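Lobo Counter Set, README

Last touched in December. Notes are rough, fix as you go.

What this is

Recordings of one small kitchen counter being put in order. Plates into and out of the rack, mugs on and off the tree, fruit moved from one spot to another, toaster oven door. That's pretty much it. Same table the whole way through, same brown paper mat on top.

Started by Raquel Meireles as a side folder of the Plamberg kitchen notes, split off when it got too big to share. The Jenness folder is older and has different dishes. Don't merge them.

Size

2533 recordings total
696 are plates only
14 activities, listed in activities.txt
up to 700 per archive, last one is shorter

Things on the table

toaster oven, off-white, stays at the left end
mug tree, light wood
mugs, mixed colors
plates, stored upright
dish rack, black
apple, red w/ yellow streaks
brown paper mat

Names in the labels are plain on purpose. "mug_pink", "mug_teal", "plate_green", "plate_gray", "plate_blue". plate_gray is really a gray-beige, two people labeled it as beige early on and I went back and changed those. If you find a plate_beige it's a leftover, send it to me.

mug_pink has ME printed on it. Label stays mug_pink whatever way the print is facing. 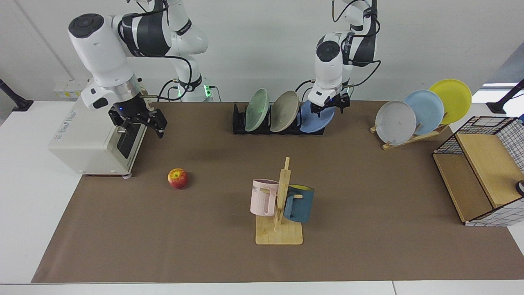

Left and right in the labels always mean as seen in the picture, looking at the wall. Not left and right of whoever is doing the task. This trips people up every time, please read it twice. There's a column called side_task for the other way round, only filled in for the Dolel batch.

Activities, short version

Rack: put plate in, take plate out, swap two plates, fill from empty. "Swap" counts as done when both plates are standing, order is checked after.

Tree: hang mug, take mug down, move mug to another peg. Pegs aren't numbered. I tried, it got messy as soon as the base was turned.

Fruit: apple to plate, apple to mat, apple to oven. Apple to oven means inside with the door shut. Door open is "partial".

Oven: open door, close door. Knob is never a task.

Tidy: everything back to its usual spot. Longest ones, most likely to be marked partial.

Labels

done / partial / fail. One per recording. A plate leaning on its neighbor is partial. Mug on the peg but crooked is done, we argued about it, its done. Fruit that rolls off the mat is fail even if it gets picked up again.

Free text goes in notes, can be blank. Mostly is.

Known problems

The mat got replaced partway thru the Dolel batch, so creases don't match before and after.
Some tidy recordings start with the oven door already open. Marked door_start = open.
Teh tree gets nudged a lot. Base position at the start is in start_layout, base position at the end is not saved anywhere.
Different apples over time. Label is just "apple" for all of them.
Outlets on the wall are visible, nothing is ever plugged in or unplugged as part of a task.

Folders

counter/rack
counter/tree
counter/fruit
counter/oven
counter/tidy
labels.csv
start_layout.csv
activities.txt

Using it

Fine for class work and research. Say where you got it, name the Lobo Counter Set and the batch. Please don't repost single archives without labels.csv, they come back to us with questions we can't answer.

To do

check remaining plate_beige rows
write up the tidy rules properly
end layout for the tree??

Fixes and label complaints to Raquel, with the row number.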